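3. First pickup: soft goods

Start with clothes. They don't break, and they don't care how many times you get it wrong.

3.1 Press the round silver button on the back of the Trolline hand unit. Wait 2 seconds before moving. Everyone thinks they waited.

3.2 Point the yellow fingers at one garment. If you have brought the whole closet, pick a favorite.

3.3 Close the fingers on a thick fold. A single layer of cloth will slide out and make you look foolish.

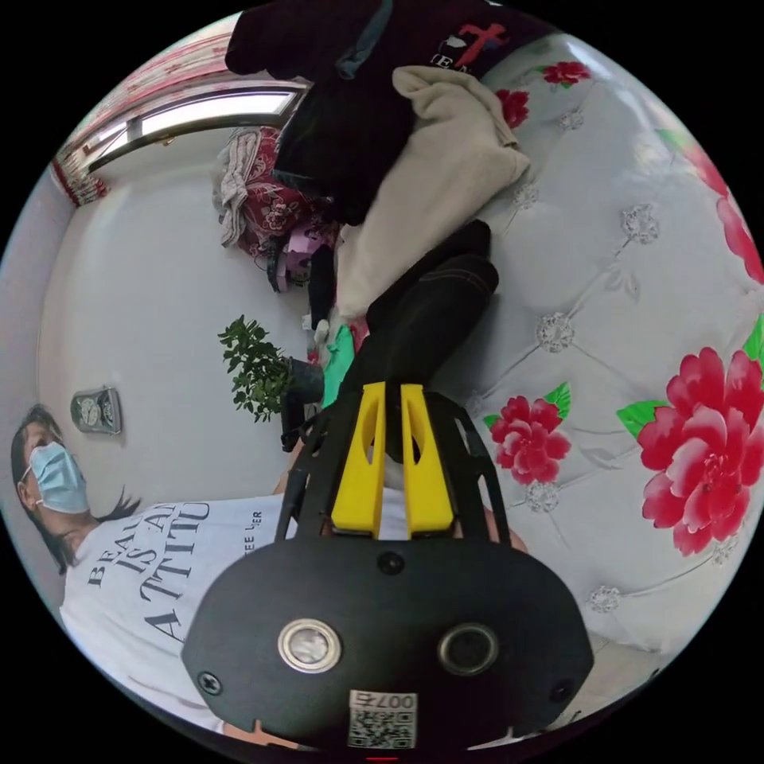

3.4 Lift slowly, hold for 3 seconds, and set the garment down where you meant to. Close to where you meant to also counts during set-up.

Note: Dark trousers bunched into a roll are a fair first test. Fleece is easier. Save anything slippery for after lunch.

CAUTION: Keep your free hand clear while the fingers are closing. You may help the cloth along before you squeeze. Helping during the squeeze is how Groltevora support gets its phone calls.

CAUTION: Leave the screws on the housing alone. They are tight enough. Ismail Bouzid in our repair shop can always tell.

3.5 Repeat 18 times, then go to Section 4, Folding.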